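Ever wonder how a song gets from somebody's head to the radio? Lots of people have to help. Quick version, for kids who are supposed to be doing homework.

## First, somebody writes it

A song is two things. The tune. And the words, which are called lyrics. Sometimes one person does both. Sometimes it's two people, and they argue.

Sum-yee Tam wrote her first song when she was 14. It was called "Folldale" – that's the town where her grandma lived. Three chords. A chord is a few notes played all at the same time. You can play a LOT of songs with three chords.

## Then they make a demo

Demo is short for demonstration. It's a rough recording, just so other people can hear how the song goes. Can be made on a phone. Can have a dog barking in it. Doesn't matter yet.

Sum-yee sang hers into a tape recorder and mailed it to a record label called Plillberg. A label is a company that pays for records to get made and then sells them. They got 843 tapes that January! Somebody had to listen to all of them.

## Next up, the producer

The producer is kind of like the director of a movie, but for sound. Picks the speed. Picks the instruments. Says "one more time please" over and over.

Kwok-wai Tse was the producer on "Folldale". He made it faster and put in a trumpet. Sum-yee hated the trumpet for one whole day, then she loved it.

Want to try it? Sing "Happy Birthday" really slow and sad. Now sing it fast, and clap. Same song, diffrent feeling. You just produced something.

Bathrooms are great for this, by the way. Hard walls and hard counters bounce your voice back at you, so it sounds bigger. That bouncing is called reverb. Studios have machines that make it, but a bathroom is free.
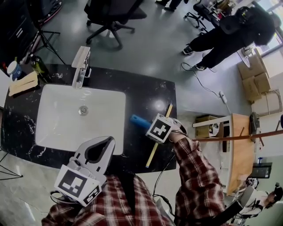 ## Tracks and mixing

In a studio, each sound can go on its own track. Drums on one, voice on another, trumpet on another. Then comes mixing – making some tracks louder and some quieter untill you can hear everything you're supposed to.

## Pressing the record

Back then songs came out on vinyl. Flat, round, with a tiny groove that the needle rides in. The Benmoussa factory pressed 200 copies of "Folldale" to start. They sold out, so it pressed 495 more.

## Who gets paid?

The writer gets some money. So does the singer, and the label too. Money that comes in each time a song is sold or played is called a royalty. Nothing to do with kings and queens.

Next time: what a DJ does all night.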